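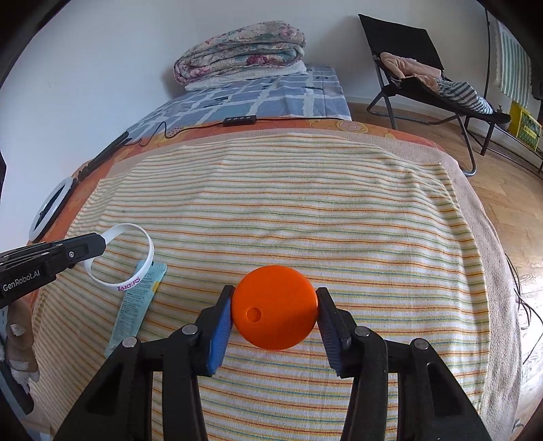
Equipment Plan for a Two-Gripper Household Handling Station

Senior Project Report, Section 3: Procurement and Budget

3.1 Scope

This section covers the equipment needed to record and later replay small-object handling tasks on soft surfaces. The tasks are picking, holding, and passing light household items over cloth and bedding. Software costs are covered in Section 5. Staff time is not charged to the project.

The department allowed $1000 for the first phase. A second $1000 may be requested after the midyear review, but this plan assumes that it will not be granted. Items that can only be bought with second-phase money are listed in 3.6.

3.2 Hand-held grippers

Two grippers are required, one per hand. A single-gripper setup was considered in the proposal and dropped, as it cannot cover handover tasks or tasks where one tool steadies an object while the other moves it.

The grippers are on loan from the department and carry no purchase cost. The budget must still cover wear parts. The selection criteria for these were:

Finger pads. Ribbed soft pads are preferred over smooth ones. Smooth, rigid objects such as discs are held by their edges, and the contact area is small. Pads should be replaceable without removing the finger.
Linkage. Pivot pins should be reachable from the outside so that play in the joints can be checked with the tool assembled.
Fasteners. All screws should be a standard metric size. Special fasteners delayed the previous year's project by most of a month.

Pad sets were quoted by Pernilik and Feltcombe. Feltcombe was cheaper per set but ships only in large lots. Pernilik sells single sets, and its quote of $94 for the full quantity, shipping included, was accepted.

3.3 Test objects

Test objects were to be bought as a kit from Gilchrist. The kit was rejected on review. It contains mainly blocks and cylinders, all rigid and all close to the same width. The project needs a wider spread: flat discs, open flexible loops such as wristbands, and flat packets or tubes. These can be collected at little or no cost. The object list was frozen at 21 items in October. Replacements are allowed only if an item is damaged, and the replacement must match in size and stiffness.

3.4 Work surface

No table is to be purchased. Tasks are run on layered cloth and blankets laid over bedding, which gives a surface that wrinkles and shifts under load. A rigid bench would be easier to keep constant between runs, but results from it would not carry over to the target setting. Two washable cover cloths are budgeted so that one can be in use while the other is being cleaned. Striped cloth is acceptable. A plain cloth was requested by one reviewer and remains an open item.

3.5 Lighting and cabling

One dimmable lamp with an inline controller is included. Window light changed too much between morning and afternoon during the pilot. Extension cables and floor clips are charged to the same line. The clips were added after the safety walk-through, which required cables to be secured wherever a person stands or steps back.

3.6 Deferred items

Spare linkage bars, both sides
Cluvard force gauge with flat adapter
Second lamp
Hard case for transport

The force gauge is the most important of these. Without it, grip force can only be compared between runs by pad compression, and the error on that method has not been measured.

3.7 Schedule

Pads are to be ordered first, as they have the longest lead time. Cloths, lamp, and clips can be bought locally in a single trip. Remaining first-phase funds are held until the end of February and then released for replacement pads.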